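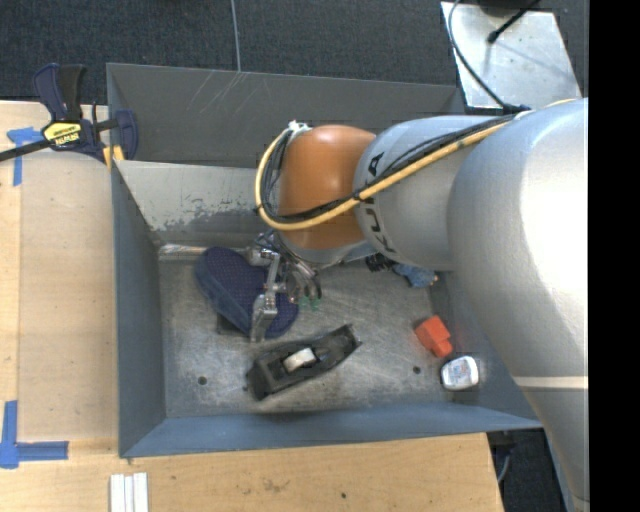 11 Jul 2020

Collection resumed at the Hurkwood room at the usual hour, with Hanna Boiko at the console and Myroslav Sydorenko keeping the log. The target set by Pylyp Moroz for the week was 200 grasp attempts a day from the metal bin. We reached it shortly before the evening check, and the running total for the Lysenko set now stands at 1,035.

The objects remain those agreed in May: mixed household and workshop items, chosen for awkward shapes. Soft pieces continue to give the most trouble. When the fingers close on cloth, the force reading rises slowly, and the labeling rule written for hard objects marks the attempt as a miss too early. Ms. Boiko corrected these entries by hand. I have asked that the original labels be kept beside the corrected ones, so that Mei-kuen Chow may compare them when she prepares the next training run.

There were 2 stoppages. The first was a lost connection between the arm controller and the recorder, and the attempts made during that period have been withdrawn from the set. The second was called by Mr. Sydorenko, who judged that the hose was pulling at the wrist on reaches to the far left. It was refastened and the reach repeated at low speed before work continued.

A question was raised by telephone from Kedmont as to whether failed attempts should be thinned out before delivery. My view is that they should not. The model trained in May saw too few failures and was far too sure of itself near the walls of the bin – a fault we had to explain at length to Drivville. Vsevolod Savchuk agrees and will put this in writing on our behalf.

The bin is to be restocked before the next session and the clamp checked against the tape marks. Ms. Chow has asked for more attempts starting from the corners. The log was closed and copied to the second drive at 7:40 p.m.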